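Hallo ihr Lieben,

der Oktober ist da, und bei mir zu Hause heißt das jedes Jahr dasselbe: Die Wände kommen dran! Im Sommer fällt mir nie auf, wie kahl der Flur ist, aber kaum wird es um halb sechs dunkel, sitze ich da und denke, da müsste doch endlich mal was hin. Also habe ich mich durch meine Mappe mit alten Plakaten gewühlt (Konzerte, Flohmärkte, eine Landkarte von Elholm, die ich schon ewig mit mir herumschleppe) und mir vorgenommen, diesmal wirklich zu rahmen und nicht nur umzustapeln.

Das größte Ärgernis dabei ist Papier, das jahrelang gerollt war. Man legt es hin, dreht sich um, und schwupp, liegt es wieder als Röhre da. Ich habe früher mit Büchern beschwert und nach einer Stunde die Geduld verloren. Gülizar Soylu, die bei uns im Laden in Eltstead die Einrahmungen macht, lässt gerollte Drucke dagegen ganz stur vier Tage liegen, zwischen zwei Bögen säurefreiem Papier und mit einem Brett obendrauf. Seitdem mache ich das auch so.

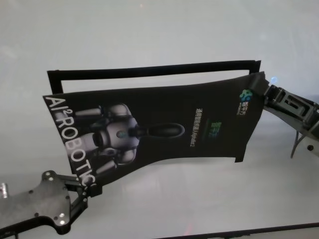 **Kann ich ein gerolltes Plakat nicht einfach bügeln?**
Bei dickem, unbeschichtetem Papier geht das zur Not, auf niedrigster Stufe, ohne Dampf und mit einem Baumwolltuch dazwischen. Von allem, was glänzt oder beschichtet ist, lasst bitte die Finger, die Farbe klebt euch sonst am Tuch.

### Welcher Rahmen denn nun?

Da gehen die Meinungen im Laden weit auseinander. Volkan Oral schwört auf breite Eichenleisten, ich mag es lieber schmal und dunkel, vor allem bei bunten Drucken. Schmale Leisten biegen sich bei großen Formaten allerdings gern durch, da würde ich immer eine feste Rückwand nehmen. Und messt bitte das Papier und nicht das Motiv — ich habe schon zweimal einen Rahmen gekauft, bei dem dann ringsum der Rand fehlte, und beide stehen jetzt im Keller.

Beim Passepartout nehme ich unten gern 10 Millimeter mehr als oben, dann rutscht das Bild optisch nicht weg. Klingt pingelig, sieht aber gleich viel ruhiger aus.

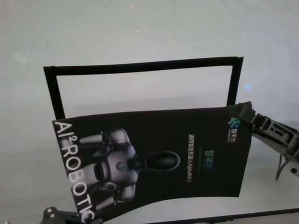
*Schmaler Rahmen in Schwarz auf hellem Grund*

Noch ein Wort zur Scheibe. Echtes Glas ist schwer, kratzt dafür kaum und lässt sich wunderbar putzen. Kunststoff ist leicht und gut fürs Kinderzimmer oder überm Bett, aber bitte nie trocken abwischen! Das gibt feine Kratzer, und außerdem lädt sich die Scheibe auf und zieht jedes Staubkorn an. Ein leicht feuchtes Mikrofasertuch reicht völlig. Vor dem Einlegen immer nachsehen, ob noch Schutzfolie drauf ist, manchmal beidseitig, die übersieht man wahnsinnig leicht.
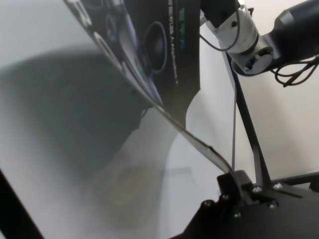

### Rahmenabend im Laden

Wer das alles lieber in Gesellschaft ausprobiert, kommt zu unserem Rahmenabend, Ende Oktober ab 18 Uhr. Zerrin Dönmez schneidet Passepartouts zu, Cengiz Demirtaş hilft beim Aufhängen an schwierigen Wänden (Altbau, ich sage nur Bröselputz). Bringt gern bis zu vier Bilder mit, Tee und Kekse stehen bereit. Anmeldung wie immer per Antwort auf diese Mail.

Bis bald und liebe Grüße
Sumaiya Munasinghe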